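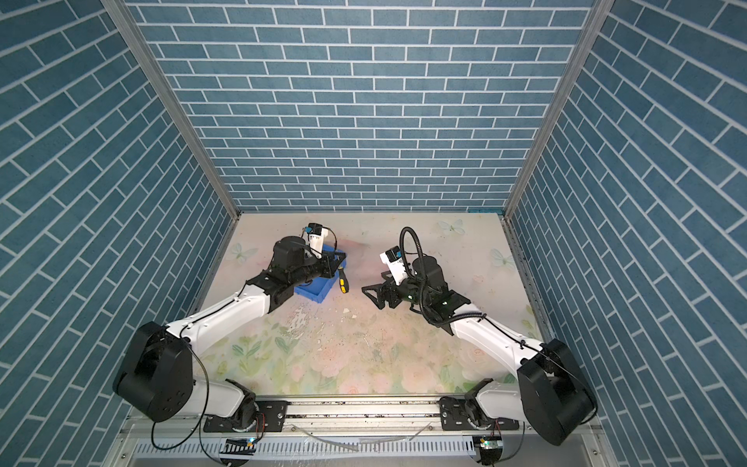
## 4. Pattern and the judging of dirt

Interviews first, then the cleaning diaries. Most of what follows comes from the diaries, kept through July by tenants in the Avasmont flats and the older terraces at Clellance. 40 households in all. The two places differ in age, rent and size of kitchen, but not much in how people talk about wiping things down.

### 4.1 Plain against printed

Tenants with plain white worktops wrote about cleaning far more often. Crumbs, tea rings, a hair. Those with printed tops wrote less, and when they did it was mostly about stickiness – something found by hand and not by eye. One diary entry reads, in full, "wiped table, didnt look dirty, cloth was brown." We got versions of this from both sites.

Two readings possible. Either a busy print hides marks, so people clean later, or people who know they clean late choose a busy print. The interviews lean to the first. Very few tenants had picked their own surfaces. At Avasmont the worktops came with the flat, chosen by the landlord from the Fastis range, and the tenant had no say in it. At Clellance things were more mixed, with stick-on coverings laid over older boards by whoever lived there before.

Pale florals were a special case. We had expected them to behave like other prints. They didn't. Soft pink and green on cream hides a faint smear well enough but shows grey grime nearly as badly as plain white does, and tenants complained of both. Several called theirs "never clean looking". Walls were another matter, brick prints especially: strong lines, strong colour, hardly ever mentioned in the diaries at all. Florals on the flat and blue brick pattern on the upright do get used together (Figure 2), and in such pairings the wall is the part people say they forget.

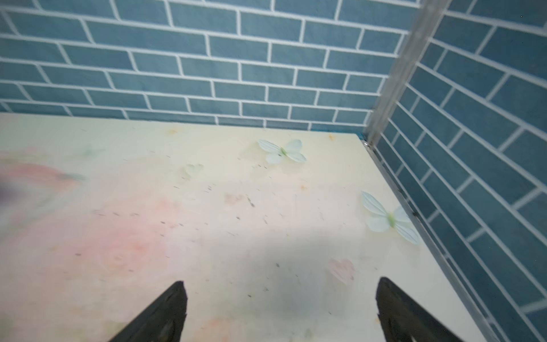
**Figure 2.** Floral-printed top with blue brick-pattern walls.

Forgetting is perhaps too strong. When asked directly, tenants could say when they last wiped the wall behind the cooker, they just hadn't thought it worth writing down. The diary form is partly to blame here. It had a line for "surfaces" and people took that to mean flat ones. We should of split it. The Sopacua study used separate lines for walls and tops and got longer entries for both, though over a shorter period.

### 4.2 Who notices

Visitors notice. This came up again and again, mothers-in-law above all. Tenants described seeing their own kitchen differently in the hour before someone came round – marks on the print they had lived with for weeks suddenly plain to them. Light matters too: low evening sun across a worktop was named as the worst moment, and some kept the blind down for it.

Children's ages made no clear difference. Nor did working hours, which suprised us. Length of tenancy did. Newer tenants wrote more in the first week and then tailed off quickly, longer-standing ones wrote little but steadily, often the same few words each day. Whether that is habit or boredom with the form we can't tell from the diaries alone, and the interviews were too short to settle it.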